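Trying out hand-held grippers at home: tips for picking, placing and hanging

Ever since I posted my notes on workshop clamps in November, people have been asking about the hand-held gripper comparison, so here we go! Bent Hedegaard and I have been swapping two of them back and forth, the Plilano and the Staltent, and I've filled 19 pages of a notebook with scribbles. You don't need a proper lab for any of this. A corner of a room, a table and something awkward to grab will get you a very long way.

Start with a coat rack

I love a coat rack for this. It's tall, it's skinny, it has hooks at different heights, and the ball tips on the arms are just mean enough to catch a careless finger. Blocks on a desk will tell you if the grip closes. A coat rack tells you how the whole tool feels when you have to reach, tilt and let go at the same time.

Put it where you can walk up to it from the front and from one side, and stand a small table next to it for your pick-up spot. Then hang something dark and floppy on the low part of the rack and leave it there for the first round.

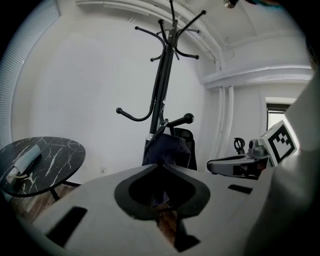 Looking over the gripper toward the rack, with the side table on the left.

Tips for the first hour

Practice opening and closing before you go near anything. I do 13 slow squeezes and then try a real object. (Bent skips this every time and then complains about his thumb.)

Pick things up by a spot that leaves both finger tips in your camera view. If your own wrist camera shows mostly gripper body, tip the tool down a little and come in from higher up.

Cloth wants a deep pinch. Grab a fold, lift a couple of inches, wait, then travel. With the Plilano I kept pinching too close to the edge, and a dish towel slid out over and over until I moved my grip in by an inch.

Keep the tag cubes clean! A soft dry cloth does it. Fingerprints matter less than I feared, but a smear of pancake batter was a real problem for tracking (long story).

Watch your cables. Run them along the wall and give yourself a clear patch of floor to stand on.

Reaching low

Most people test at chest height and stop there, and they miss the fun part. Low reaches change everything: your elbows lock, the tool feels heavier, and you find out fast if the screen is readable from above. Point the fingers at the foot of the rack, hold for a slow count of five, then come back up to the hooks without changing your grip.
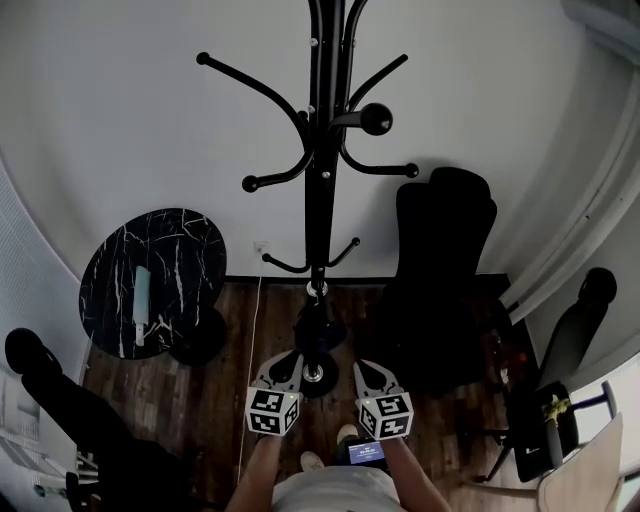
Both fingers aimed at the base of the coat rack, little screen in between.

So which one?

For cloth, I'd take the Staltent. The squeeze is softer at the start and I could feel the fold settle before I lifted. For small hard things like pens, spoons and clothespins, the Plilano was quicker for me, and I had a great time with it. Bent ranks them the other way around for spoons, and he has bigger hands, so try both if you can borrow a pair.

We logged 400 tries between us, split evenly. My goal is 1000 before spring, with mugs and zippers added to the mix. Zippers are going to be a blast!

One small fix that helped both tools: a strip of bicycle inner tube around the handle. It stops the twist you get when the load hangs to one side, and it peels off again without leaving any gunk.

Next up is the Gowda controller, which Findness is lending me for a couple of weeks. If you've got a favorite hard-to-grab household object, send it in and I'll put it on the list.

Ashton Pomare
Updated 13th December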